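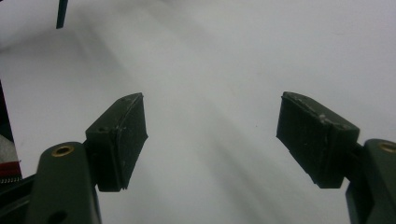

How much observing time did we get this period?
We logged 168 hours of clear sky out of the 272 we had booked on the Arunness telescope. The rest went to cloud, plus one bad stretch in December when the dome motor quit. Octavio got it going again with a secondhand gearbox, still noisy but it turns.

Progress report, asteroid light curve project, April 2022
To: Yolanda Szabo, Pettigrew Fund
From: Otis Tran

Short version - we're behind on targets, fine on money. Ten asteroids were on the list. Seven have full light curves, rotation periods look solid for those. The other 3 are slow rotators and need more nights than we planned. Should of seen that coming.

Austra redid the brightness calibration from scratch. Old comparison stars were no good, one of them turned out to be a variable. All the earlier data has been rerun. Took most of a month.

Dastulel software: new version installed, crashes less. Still drops the time stamp on long exposures now and then so Dean checks each file by hand. Slow going.

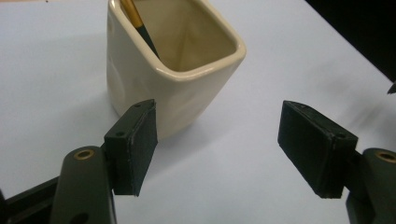 What do you need from the fund before the next period?
An OK to move the unspent travel money over to telescope time. It would buy around 10 extra nights at Arunness, enough to finish two of the slow ones if the weather is decent. The last one, Prulow, is too low in the sky until fall anyway.

Draft paper is with Dean, methods section done, results half done. Budget sheet to follow seperately. Call me if the travel thing is a problem.

Otis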